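Two grippers, one stacked laundry, and a very happy week

I've been promising a write-up of the hand comparison since November, so here goes. It got long. Put the kettle on.

Some of you will remember the last post, where I was moaning about the three-finger hand dropping socks. A few people wrote in to say I should stop blaming the hand and look at how I was driving it, and they had a point (thank you, Kanini Kimaro, whose email was longer than this post will be). So this time I changed one thing at a time. Same robot, same arm, same controller settings, two different hands. The first is the Rulum, a plain parallel gripper with soft pads. The second is the Laizer, which has three fingers that curl and costs a good deal more. Both bolt on to the wrist with the same plate, and swapping them takes me 11 minutes if I don't lose a screw.

The task was the one I keep coming back to: open the door of the upper machine, reach into the drum, get one item out, lower it into the basket on the floor. I love this task. It sounds dull and it has everything in it! The door swings on an arc, so a straight pull makes the wrist fight the hinge. The drum is dark, and its back wall is further away than you think. Then there's the cloth itself, which never lies the same way twice.

Let's do doors first. I had fully expected the Laizer to walk it, what with having fingers to hook round the rim. It did hook nicely, but then it hung on too hard, and when the door came round on its arc the whole arm got dragged along behind it. The Rulum only gets a pinch on the edge, and the pads slip a little as the door turns. That bit of slip is lovely. The door comes open, the arm stays relaxed, and I didn't need to tune anything. I tried copying the effect on the Laizer by turning the finger force down, and got it working by teatime, though it's still a bit grabby in the last part of the swing.
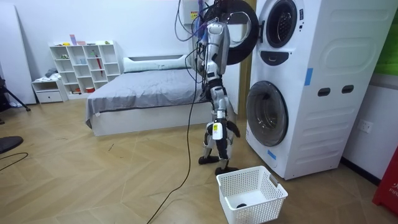 Upper door open, arm up at the machine, basket on the floor in front.

Height is a bigger deal than I'd allowed for. With the arm raised that far there isn't much bend left to play with, and every centimetre of hand length matters. The Laizer is longer, which helps you get deep into the drum and hurts you getting in through the opening, as the elbow has to go somewhere. I ended up having the robot stand with its knees slightly bent so it had some movement in hand either way. Ashley Bellamy suggested that one over the phone and I wish I'd asked sooner.

Now, picking. I ran 340 tries in all, split evenly between the hands, with the same little pile of clothes. The Laizer was clearly better on anything flat against the drum wall. It gets a fingertip under an edge and gathers it up, and watching it do that with a tea towel made me laugh out loud the first time. The Rulum needs a fold or a lump to bite on. Give it a balled-up sock and it's quick and tidy, give it a damp T-shirt plastered to the metal and it pats about like someone looking for their glasses.

Where the Rulum won me back was letting go. Open the pads and the sock drops, straight into the basket. The curly fingers like to keep a bit of cloth between the joints, and I had 16 tries where the thing came back up out of the basket still attached. You can cure most of it with a small shake at the bottom (I've added one, and it looks very silly).

I also swapped the wrist camera halfway through, from my old one to a Valus with a wider view. The first half was all on the old camera for both hands, so the comparison is still fair. The wide view is a real help as you come up to the opening, and much less so once you're inside, where everything is the same shade of dark. I tried a small light on the wrist. Glare off the drum, horrible. A bit of tracing paper over the light calmed it down and I'm going to keep playing with that.

Cables are still my main job, by the way. Having them hang from above is a huge improvement on my last setup, but I still check the slack before each run.

So which hand is staying on? The Rulum, for now, mostly for the door. I've got the Laizer on loan until the Purnthorpe meet-up and I want to try it with shorter fingertips before it goes back, so if anyone has a printable design that fits, please send it over. The log files come to 1471 lines and I'm happy to share them with anyone who fancies a look. Comments are open as usual.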